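拆机台笔记 · 旧台式机翻新,第一台
2023年3月 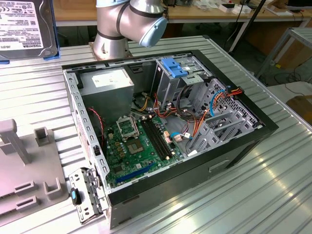

先记下我的态度:我不太相信这批旧机器值得修。Gøran Wikström 上个月从 Jatton 那边谈回来的时候,说的是“基本完好,清灰换盘即可上架”。这种话我听过太多次。凡是写着“基本”的,我一律当成没检查过。

今天只做一台,目的是摸清流程要花多少时间,顺便看看那份 Karkero 的拆机指南到底靠不靠谱。结论先写在前面:指南能用一半,另一半是没拆过这种机箱的人写的。

一、开盖与放置

机箱侧放,开口朝上。指南要求“直立拆卸,以免硬盘受力”,我没照做。直立拆的话,螺丝掉进去就要找半天,而且插拔电源线的时候整个箱子会跟着晃。侧放在铝型材台面上要稳得多,唯一的麻烦是台面有槽,小螺丝会滚进去。以后请先拿磁盘子,再拿螺丝刀,顺序不要反。

面板那边的凹槽把手可以用来拖动机箱,但别拿它单手提。金属骨架加电源的重量全压在一侧,我不想赌那块面板还剩多少寿命。

二、处理器座

座子是空的,压框掀开着。Jatton 的清单上这台写的是“含处理器”,所以清单的可信度我也打个问号。不排除是谁先拆走了没登记,Brijesh Bajpai 说他没动过,我信他,但登记本上确实没有任何记录。从下一台起,开盖之后先核对清单,再动手,有缺件当场写。

空座最怕的是东西掉进去。针脚或触点碰歪了,这块板子就只能当零件。手边没有原装保护盖,Brijesh 建议用一小片防静电袋折起来垫上。我觉得不够硬,挡灰可以,挡螺丝不行。暂时这么办,规定是:座子没盖好之前,任何工具不得从它上方递过去。

另外,空座状态下别急着通电测试。有人认为“风扇转了就说明主板没坏”,这个推理我一直不同意。风扇转,只说明风扇那一路有电。

三、线

电源出来的一捆红、黄、橙线横跨在主板上方,蓝色的 SATA 线在中间偏右绕了几圈。指南的写法是“先拔除所有线缆”,我认为这一步应该往后放,至少先拍照、贴标签。线全拔光以后,前面板的小插头能让人对着主板丝印看上一刻钟,上次那批就是这么浪费掉一个下午的。

标签用纸胶带,写两端:一端写接哪里,另一端也写接哪里。只贴一端等于没贴。别用 Pisharody 那卷彩色标签,胶太牢,撕下来线皮发黏,颜色也和线的颜色混在一起,看着更乱。

SATA 线的插头有的带卡扣有的不带,一律先摸再拔。拔的时候捏插头,别拽线。这句话写了很多遍,还要再写一遍。

四、硬盘与硬盘架

右上是金属硬盘架,上面有一个蓝色塑料卡扣。这种卡扣用久了会变脆,指南却写“用力下压直至弹开”。我建议改成“轻压,不动就停手,先看有没有螺丝”。断了一个卡扣,就得用扎带固定硬盘,震动和噪音都会来找你。

台上另放着一块 TOSHIBA 硬盘,立在蓝色托座里。它是否可用,目前我不发表意见。标签完整不代表盘是好的。上机之前按老规矩走:先读 SMART,再做一遍全盘读取,两样都过了才允许装系统。Gøran 觉得全盘读取太慢,想改成抽样。我反对。抽样能告诉你抽到的地方没问题,其余的地方它什么也没说。

五、内存与扩展槽

两条黑色内存槽,先吹灰再插。指南推荐用橡皮擦金手指,擦可以,橡皮屑必须离开机箱再擦干净,别在主板上方操作。我不明白为什么总有人喜欢就地擦。

板边那条长的蓝色扩展槽先不动。计划里说要给每台加一块显卡,我对此很怀疑:办公用途加显卡,多一份发热、多一个故障点,收益在哪里没人写出来。挡片先全部留着,拆掉以后风道就乱了。

六、时间与费用

Gøran 的估算是每台60分钟。我认为这个数字里没有包含找螺丝、查清单、等硬盘检测。如果把硬盘检测算进去,一天做3台比较现实,再多就是在骗自己。

零件预算600元,由 Plascombe 那边报销,前提是每一项都有单据。散热硅脂、纸胶带、扎带都走这笔钱。Gøran 想顺手买一台电动螺丝刀,我没签。这种机箱的螺丝用手拧完全来得及,电动的一滑就是一道划痕,或者一个滑牙孔。

七、没有解决的问题

1. 缺的处理器去了哪里。等 Jatton 回复。
2. 主板型号还没抄下来,下次打手电看丝印,别凭外观猜。
3. 后部那个外翻的金属支架,带一个蓝黑色小卡扣,合上时要不要先压住卡扣,指南没提。谁试明白了写在这里,没试明白之前别硬掰。
4. 电源没有单独测过。白色标签上的额定值只是出厂时的说法,老化之后还能带多少负载,要上负载仪才知道。负载仪11月借出去以后一直没还,请借的人自觉。

补一句关于“翻新”这个词。清灰、换盘、重装系统,我认为叫“清理”比较合适。要叫翻新,至少电源和散热得有人真正测过,并且敢签名。对外的说明里请先别写那两个字。

下一步:核清单,抄型号,盖好座子,然后才轮到硬盘。

——

留言

Brijesh Bajpai:处理器真不是我拿的。座子盖我家里好像还有几个旧的,明天翻翻看,对不对得上型号不保证。

Gøran Wikström:60分钟是熟练以后的数,我承认第一台不算。但全盘读取可以夜里挂着跑,不该算进人工时间。

Brijesh Bajpai:夜里跑我同意,前提是有人早上真的看日志。上次56个坏扇区就躺在日志里,盘照样装进去了。

路过的同事:电动螺丝刀可以调扭力的,别一棒子打死。

笔记作者回复楼上:调扭力的我用过,前提是用的人会去调。先不买。

——

联系:工坊公共信箱 | 版权归 Plascombe 工坊笔记所有 | 返回顶部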